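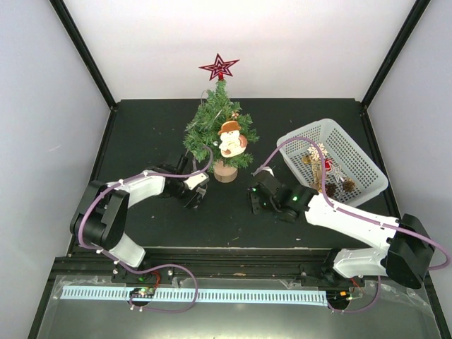 **Two-arm cells on the seasonal line – what happens to the packers?**

janka_d
Posted Jul 4, 2021

Been on seasonal decs at Gunamton for a good few years and we now have the first cell going in next to the hand benches. Management says nobody loses hours, it's "support". Right. What it gets given so far is the display trees, the little ones on a log base with tinsel and the red star on top, plus a white basket of loose bits, snowflake, pine cones, that sort of thing. Two arms, one each side. My question is for people whose site went through this already. What did your day look like after? Not the brochure version pls

(Yes we do Christmas in summer, everyone asks)

---

benchfour
We had two cells put in at Šindelář, glassware not decs. No one was sacked. But the job changed. Used to be you packed, you chatted, you knew your number and when you hit it you could breathe a bit. Now I feed trays and clear faults. Less lifting, I'll give it that. My wrists are better. The boredom is something else though.

---

Marcela Kubíček
Line lead here, different firm. I'd push back a bit on the doom. Our hand benches did 1,584 units on a good shift and people went home wrecked. After the cells the boring repeats went to the arms and the fiddly stuff stayed with people. Ornaments with a hat brim or a hanging loop are fiddly. A snowman that has to hang facing front on a bushy tree is fiddly. You'll be wanted for that for a long while.

Get it in writing who does what when the cell stops. That was our big row.

---

janka_d
@Marcela what was the row? We've had nothing in writing at all, one talk in the canteen and a leaflet

---

Marcela Kubíček
Who makes up the shortfall. Cell stops, target doesn't. So the benches were getting chased for units the machine hadn't done. Took until the June after to get that sorted, and only because 3 of us kept bringing it up at every single meeting.

---

oldmoult
"fiddly stuff stays with people" – until it doesn't. They told us the same at Grulano. First year it was lids only. Second year lids and labels. Guess what I was doing before. I was labels.

Not saying dont cooperate. Just saying don't train the thing for free. If they want you showing it how to handle a pine cone that's skilled work and should be a grade up

---

Marcela Kubíček
Agree on the grade. Disagree it's always a ladder down. Two of my packers are cell operators now on better money and neither had touched anything like it before.

---

oldmoult
Two out of how many

---

Marcela Kubíček
Out of eleven. Fair point. Four others left on their own, I can't tell you it was all happy.

---

tapegun
Maintenance side. Some practical bits nobody will put in your leaflet:

- ask who is allowed to open the front and who isn't. Packers WILL reach in for a dropped bauble if no one has told them
- learn what the lights mean on your one. Don't assume green on a gripper means go or safe or anything, ours and the next site's are different
- tinsel sheds. ask who hoovers it out and whether thats in your break
- cables. If a clip comes off report it, don't tape it up. I have removed so much tape

Also the noise. Not loud but constant. Our lot ended up moving the radio

---

benchfour
The radio!! We lost ours completly. "Distraction". Would have taken a worse rota to keep it

---

janka_d
This is all really useful ta. The grade thing I hadn't thought of. They've already asked me and one other to "help out" with setting up the basket part and I said yes without asking what it paid. Doh.

Marcela would you mind if I messaged you about the wording for the shortfall bit? Our rep is keen but new.

---

Marcela Kubíček
Course, go ahead. Will dig out what we signed, might be after the weekend.

---

claltska_nights
Same thing starting at Claltska, night shift only so far. They picked nights because theres fewer of us to moan imo. Target is 1,000 for the cell and it's not been said what that does to ours. Following this

---

oldmoult
Ask them tonight. Ask in front of people

Print this thread | E-mail this thread

Related threads
Anyone had a regrade after automation went in?
Hand bench heights – who do you complain to
Seasonal contracts and the June gap
Rota swaps when one line is down
Anti-fatigue mats, worth asking for?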